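Sendel adds dockside pickup to Podorier charter trips

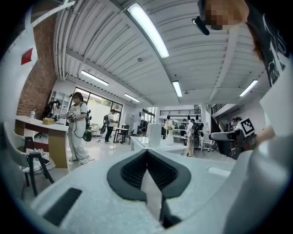 A white hand-held gripper with a black V-shaped fingertip pad.

Charter operator Sendel will start collecting anglers from the Trameditz town dock in January, ending the transfer to its marina at Podorier. Departure is at 5:30 a.m., and trips carry up to 7 anglers.

A full-day offshore charter is priced at $3,499 for the boat, including bait, rods, ice and fish cleaning. Fuel is included for runs within 15 nautical miles of the inlet. Longer runs are billed at the pump rate on return.

The schedule was set by operations manager Annag Dunbar. Captain Simão Ramalho will run the Yule, a diesel sportfisher with a 409-gallon tank, two outriggers and a refrigerated fish box.

"Loading at the town dock takes 40 minutes off the morning," Dunbar said. Bookings are handled by the Podorier office.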